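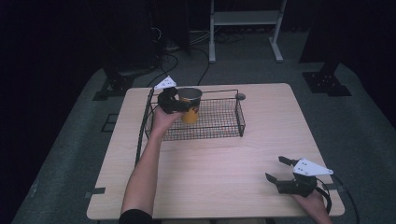
Week 6: Where the examples come from
Notes by Frida Ragnarsson

Last time we took the training set as given. Today, be less polite about it.

The Roditz set has 188 demonstrations of one task, cup into basket, done by a person with hand-held grippers. The write-up calls this "diverse." I doubt it. Same table, same curtains, 4 demonstrators. A policy that scores 90 percent here may only have learned the table.

Things to ask of any set:
Who threw out the bad takes, and by what rule?
Does a person's wrist do things the robot arm can't?
Was the test done in the same room?

Gwilym Jenkins argues that more takes will fix most of this. Read his chapter and come ready to say what "more" would have to mean. One page, before lab.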